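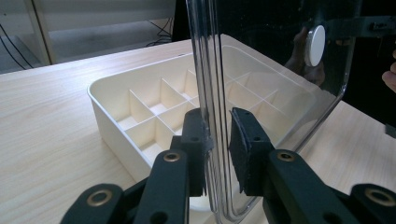
Home | Household Sets | Docs | Contact

# Sevetti Boxes: compartment storage and lids

Tagged under: Storage, Small Containers, Tabletop

Sevetti Boxes covers divided storage boxes and their lids, kept or handled on tables and counters. The set holds 400 entries. Of these, 267 include a lid; the rest have the box alone.

## Item types

- Box: rectangular, rigid, opaque or clear. Inside dividers may be fixed or removable.
- Lid: a separate part, logged under its own item ID. Clear lids are marked `clear`, all others `solid`.
- Contents: `empty`, `part` or `full`. Beads, screws and sewing supplies are the most common fillings.

## Fields

`item_id` -- text, unique
`lid_state` -- on, off, held, leaning
`divider_height` -- level with the wall, or lower
`contents` -- see above
`surface` -- tabletop, counter, shelf, floor

## Labeling notes

A compartment seen through a clear lid is labeled the same way as one in plain view. If glare hides the floor of a compartment, set `contents` from the compartments that can be read and add the `glare` flag. Reflections in a lid are not labeled as items.

Lids were added in version 2. Six entries still have no `surface` value.

## Credits

Box list: Joanne Parsons. Labels: Silviu Lazăr, Štěpánka Sýkora. Field names follow the older Lovik list -- spelling corrected.

Contact: Poppy Mapplebeck, Sevetti project | Back to top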